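Mending Night Is Back, and We Have More Chairs This Time

Pull that pile out of the bottom of the closet, because the Turkska Street sewing room is opening its doors again in September!

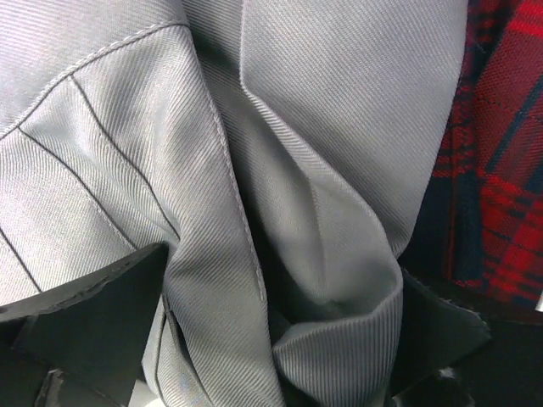
What we got up to last season

If you missed the spring sessions, you missed a lot of good talk and a truly alarming number of trouser hems. We ran 11 evenings between February and June, and the last few were so full that people were pinning cuffs on the windowsill. Gumaro Escobedo taught his invisible hem to anyone who sat near him long enough, and I now know at least three teenagers who can do it faster than I can. (I've been sewing since before their parents met. I'm fine about it.)

The big surprise was coats. We planned the season for jeans and T-shirts, the everyday stuff, and then the cold spell hung on and in came the coats — torn linings, dropped pockets, buttons hanging by a thread, one zipper that took Nafula Muriithi two whole evenings and most of a thermos of tea. She would like it known that the zipper works beautifully now.

What's new in the fall

We're back at 6:30, same room, up the side stairs. The front door sticks, so give it a good shove or come around through the yard. There will be 8 machines, double what we had in spring, thanks to a very generous clear-out at the old Mohamedi tailoring shop. Godfrey Mohamedi ran that shop for decades and has agreed to come along and show us how he relines a jacket without taking the whole thing apart. I watched him do a sleeve at his kitchen table last month and I haven't stopped thinking about it. He eases the new lining in with his thumbs, hardly any pins, and it just sits there looking as if it grew!

We're also trying a hand-sewing table for people who don't like machines or want to chat while they work. Idrisa Kimaro will be there with darning mushrooms and a huge bag of wool ends. Bring socks. Bring sweaters with moth holes. If you'd like the darn to show, she has some wild oranges and greens, and if you want it to disappear she's very good at finding the right brown.

A few words about twill

Several of you asked why your chinos and work jackets fray so badly when you cut into them. Twill is woven so the threads step over each other on a slant, and the longer floats on the surface make it drape nicely and wear well, but a raw edge can shed like a cat. Run a zigzag along it as soon as you've cut. If you're patching, turn the patch until its slant matches the slant of the garment before you pin, and check in daylight if you can. I once put a patch on the knee of my gardening pants at ninety degrees to everything else and it has bothered me for six years.

For pressing, use a cloth between the iron and the fabric, particularly on darker colors, which can go shiny. Press down and lift. Sliding the iron around stretches things on the bias and you'll end up with a wavy seam.

What to bring

Whatever needs fixing, washed please. Thread that matches if you have it, though we have plenty of black, white and navy. Your own small scissors, with a bit of ribbon tied on so they make it home with you. Shabani Were found four pairs under the cutting table in June, and they're still in the cookie tin by the kettle waiting for their owners.

It's free, as always, with a jar for needles and tea. Beginners are very welcome, and so are people who just want company while they sew on one button. Kids can come with a grown-up.

If you can help carry machines up the stairs before the first session, tell Shabani, who is putting together a list. They are heavy old things and there will be cake.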